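Parkgate's new worktop range arrived in October with a leaflet promising that mottled beige "hides everyday life". I have lived with one long enough to doubt it. Mine came through Vivek Singhal, who quoted £1,622 fitted and swore I would never see a crumb again. What I wanted to know was whether I'd see the scratches.
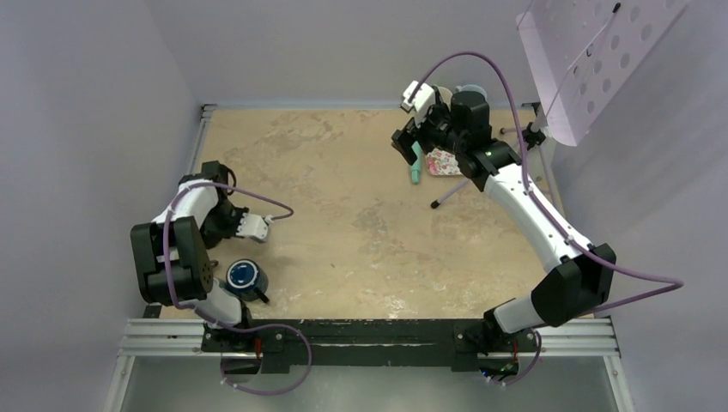
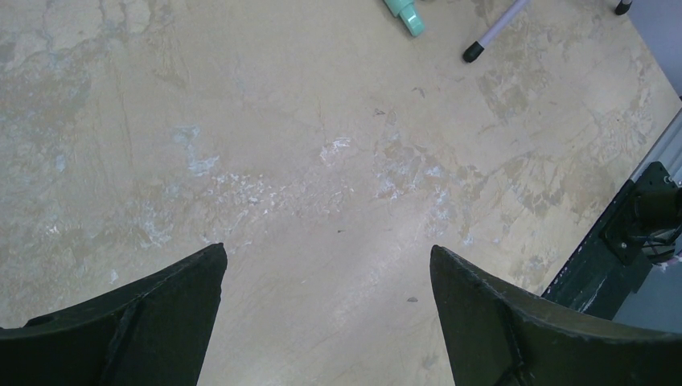 Speckled surfaces are sold on forgiveness, and the sellers are half right. Tea vanishes. Toast vanishes, which is how you end up leaning in it. Pale marks are another matter: whitish smudges and streaks sit on top of all that tan like chalk on a jacket, and close to, you find fine scratches running among the blotches. Estela Salinas, who refinishes tops for Lenska, charges £522 to take such a surface back and doesn't pretend it stays that way.

Taltov sells a cream for £11 that claims to do the same job. I used the whole tube on a test patch and got a shinier patch. A plain top would have saved me £700, and I'd at least have known when to wipe it.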